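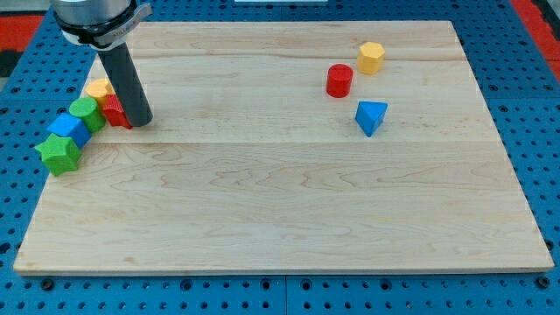

Entered by the bench 2 notebook keeper, Birham workshop
January, entry begun 09:40

Maple board, second one from Simões, now on the blue perforated table. Surface left as delivered apart from a light rub with fine paper along the front strip, where the arris was catching on cloth. Grain is wavy across most of the planks and reads quite strongly under the bench lamp for such a pale timber. The seams can be seen but I can barely feel them with a fingernail. The upper one is the most obvious to the eye. Straightedge laid over it in several places, no light showing underneath.

Blocks are from the Godico set. Shapes on the board this morning: cube, cylinder, octagonal prism, triangular prism, star. Colours red, yellow, green, blue. Colour does not go with shape in this set. There is a red cylinder as well as a green one, and a red cube as well as a blue one, so the store label has to give both. The old labels gave colour only and should come off.

Row on the left: red, yellow, green, blue, green star, touching, on a curve. Remaining three kept apart on the right half for comparison of how they stand.

Notes on the pieces, handled one at a time afterwards:

Cylinders – stand well on either end. Green one has a small dent near the rim, no effect on how it sits. Both roll if laid down, and the perforated table does not stop them. The holes are too small to catch anything of this diameter.

Octagonal prisms – best behaved of the lot. Stand on end, and rest on any side without rocking. Of the yellow pair, one is slightly heavier in the hand. Weighed both: 73 g and 71 g. Not worth chasing.

Cubes – edges on the red are slightly rounded. A cube turned at an angle in the row takes up more length than one set square, so any measurement of a touching row has to say how each cube is turned. I did not do this last time and the January figures before this entry should be treated as approximate.

Triangular prism – the blue. Sharp corners, paint thin at one of them. Mark it for touching up.

Star – lies flat face up without trouble. Will not sit flush against a neighbour, only touches at its points, and leaves gaps that collect dust. Use it at the end of a row.

Board movement: pushed the front edge by hand with moderate force and it crept on the table. Put two strips of the thin rubber matting under it, one near each short end, and repeated. No creep. The matting raises the board very slightly, so re-zero the height gauge before using any earlier numbers. Gauge reads 106 above the datum with the matting in, at the middle of the board. Corners not yet done.

Paint transfer: wiped the maple with a dry white cloth after sliding each block across it by hand. Faint red on the cloth, nothing from the other colours. Came off the board with a damp cloth. Kandov finish may be the answer, but it will darken the surface and the pale background is useful as it is. Try an offcut first.

To do: corners with the height gauge; touch up blue triangle; new labels; ask Simões whether the third board is cut from the same stock.

Stopped 12:15. Matting left in place, please do not remove it when wiping down.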